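We use cookies to improve your experience on this site. By continuing to browse, you accept our cookie policy.

August
By staff writer

The two-armed station at Parnstead runs from 11 in the morning until the last operator goes home. The firm collects demonstrations there for Ornero, a learning system meant to handle plugs, cords and switches.

The operator who agreed to talk to us has been on the project for five months. She steers both arms by hand, and every attempt is saved as one example.

"People ask me if I'm programming it," she said. "I'm not. I do the task, and the recording goes in the pile. Then I do it again."

Her current assignment is a power strip with blue sockets and a small blue switch at one end.
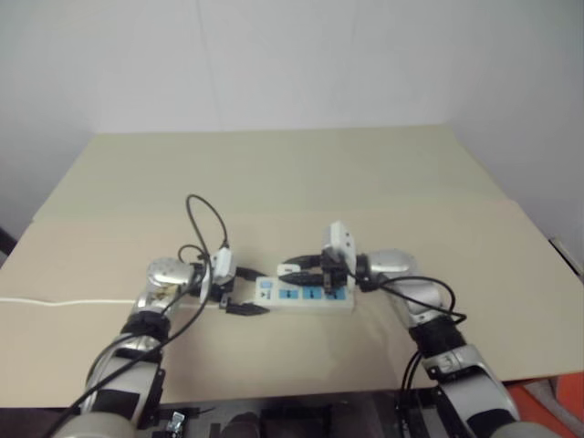 Sfeir

The arms work close together over the strip, and she said that is the hardest part to learn.

"You want to bring both grippers in at once, and then they're in each other's way," she said. "I wait with one and move the other. A black plug over a blue socket is easy to see. Lining it up is the slow part."

A session is 20 attempts, followed by a break. She does four sessions on a normal day. Between attempts she shifts the strip a little or turns it, so the system doesn't learn a single position on the table.

Failed attempts are kept too -- they get a different label. "If I miss and then fix it, I leave that in," she said. "They told me those are useful. At first I was throwing them out."

The labels are checked at Eketti, a smaller office that sends back any recording it can't make sense of. Most of hers that come back have the same problem, she said: she stopped recording too soon.

She expects to stay on plugs through the fall. After that she has asked to be moved to zippers.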